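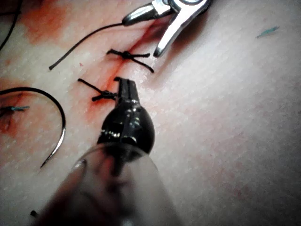 Two simple interrupted stitches on the practice pad, black suture

Suture practice > Pads and materials > Tail length and spacing on simple interrupted

lmendoza_avum
Posted 9 February

Looking for opinions on tails. I have been working through the Kovalchuk workbook, which has you cut everything to the same length. On the pad at the top of the thread the upper knot has two short tails out to the sides and a longer one curving down to the right. The lower one is a more compact bundle. Does anyone care about this on a practice pad, or do you only look at whether the edges meet?

Leopoldo Mendoza
Sitatbridge

knotty_846
I care. If the tails are uneven on the pad they will be uneven everywhere else. Pick a length and cut to it every time. I use 5 mm for braided and a bit more for monofilament.

Kavano_night_shift
Disagree. Tail length is the last thing to fix. Get the bites even on both sides first, then the spacing, then the knot. I spent most of October trimming neatly on stitches that were too shallow, and my instructor in Avumville made me pull all of them.

knotty_846
You can do both. Cutting takes a second.

Kavano_night_shift
Sure, but he asked what people look at. I look at the edges.

mchornovol
Spacing is where I would start. My rule is that the gap between stitches should match the distance from the entry point to the exit point, and I don't place the second one until I have checked it against the first. It also helps to look at where the curved needle and its thread are lying before you pick up again. In this one they make a big open curve on the surface, with the knot just above it and the long cut at the upper right still open. I would swing that thread well clear before starting on the long cut, or you will end up tying over it. For a cut that length I put the first stitch in the middle and then halve each side.
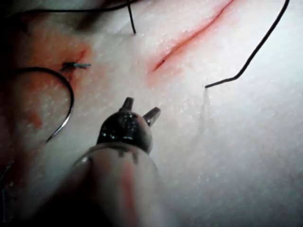
lmendoza_avum
Thanks. I have been starting at one end and working down, and I always have extra edge left over on one side when I get to the bottom.

mchornovol
That is the usual result of starting at the end. Try the middle.

stitch384
Starting at the end is fine if your bites are square. I have done it that way for years. Halving is good for long cuts, but on a short one it is extra work.

mchornovol
Agreed on short ones. I meant the long one.

knotty_846
What does everyone do about the red stuff? Mine stains the pad and after a while I can't tell an old cut from a new one.

Kavano_night_shift
Use less of it. Blot, don't rub. Rubbing spreads it.

stitch384
I skip it completely. It makes the thread slippery and I am there to practice knots.

Kavano_night_shift
Slippery thread is the reason I use it.

lmendoza_avum
I will try the next long cut from the middle and cut all the tails to 5 mm. Will post when the pad is full.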